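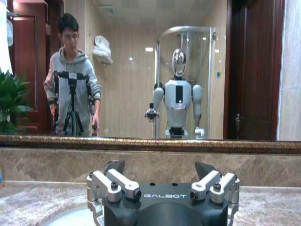

Clalard cleans, repairs and refinishes stone in bathrooms. We work out of Baird, we have been at it for 12 years, and we started because we didn't believe most of what customers were being told about marble. We still don't believe a good part of it. Take a counter like the one at the top of the page, polished, beige and cream going to gray, with darker veins running through it and a white basin at one end. Ask three stores how to look after a surface of that sort and you will go home with three bottles and three sets of directions that disagree with one another. We would ask you to hold off on opening any of them until somebody has looked at the stone.

What we do

Most of our jobs are vanity tops. People call about dull rings where a glass or a bottle stood, a rough patch beside the faucet, a chip on the front edge, or a brown line creeping out of the caulk. We also do backsplashes, window sills, tub surrounds and the odd shower bench. Floors we do only when they are in the same room as something else we are working on, and we don't do kitchens.

A normal visit goes like this. We clean a small area with plain water and a neutral soap, dry it, and look at it from low down with a lamp. A surprising number of "ruined" counters turn out to be wearing several years of hairspray and cleaner residue. If yours is one of them, we will say so, charge for the visit and leave. If the polish has been eaten away by something acidic, cleaning won't bring it back, whatever the label says, and we will talk about honing and repolishing.

What we don't believe

"Permanent" sealers. A sealer slows down staining. It does nothing to stop vinegar, lemon or toilet bowl cleaner from etching marble, and it wears off. We tried Skekovon on our own test slabs when the salesman promised it would outlast the house. After 13 months water was soaking in again near the sink cutout. It's a decent sealer and we still use it, but we write the date on the invoice and suggest you check it yourself with a spoonful of water.

Miracle cleaners. We get asked about Clillodik in nearly every other call. It smells nice. On our slabs it cleaned about as well as dish soap and left more of a film. Perhaps we were using it wrong, though we did read the directions.

Before and after pictures, our trade's favorite. A polished counter under a bright light looks wonderful from one side and tells you very little about the other. Etching hides until you get the angle right, and busy stone with a lot of brown and gray in it hides plenty even then. Please don't hire anyone, us included, on the strength of a photo.

"Maintenance plans." We looked hard at offering one and could not come up with anything to do every month that a soft cloth wouldn't do. If you cook up a good reason for one, write to us.

About matching

A question that comes up when a counter and backsplash are both marble: will the repaired part still match? Our answer is a maybe. Stone from one block can vary from one end to the other, and a counter gets splashed and scrubbed far more than the wall behind it. If we repolish the counter alone, it may come up shinier than the backsplash for a while. We can do both, which costs more, and we will ask you to live with the first result before you pay for the second. Some customers never call back about it. We take that as a good sign, though we can't prove it.

The same goes for the strip where the wall meets a big mirror. Golden or brown speckled trim looks tough and often gets sprayed with glass cleaner that runs down off the mirror. Spray the cloth, keep it away from the stone, and wipe the bottom few inches dry.
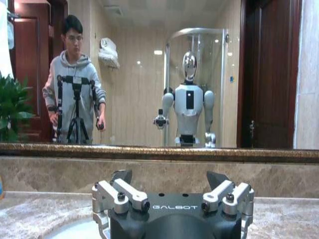 How we price

By the visit and by the piece. We don't quote over the phone, and we are suspicious of anyone who does, seeing that "a little dull" can mean anything from soap to acid. The first visit has a flat fee, which comes off the bill if you go ahead. Chips are priced one at a time. If we think a repair will show, you will hear that before we start, and you are free to decide that a small chip is fine as it is.

We keep to 2 jobs a day. That means a wait, longer in March when everybody seems to notice their bathroom at once. We have tried squeezing in a third and the edges suffered.

Before we come

Take everything off the counter that you can lift, and the things around the basin too. Leave the stains alone. Baking soda paste, toothpaste and the green scrubbing pad have all made work for us that didn't need doing. If you still have the bottle of whatever you last cleaned with, keep it handy so we can read the back.

Where we go

Baird and the towns next to it. Farther out, ask, and we may send you to someone closer. We have no showroom. Reach us through the contact form, and tell us what was spilled, if you know.

Page last changed 2019-06-11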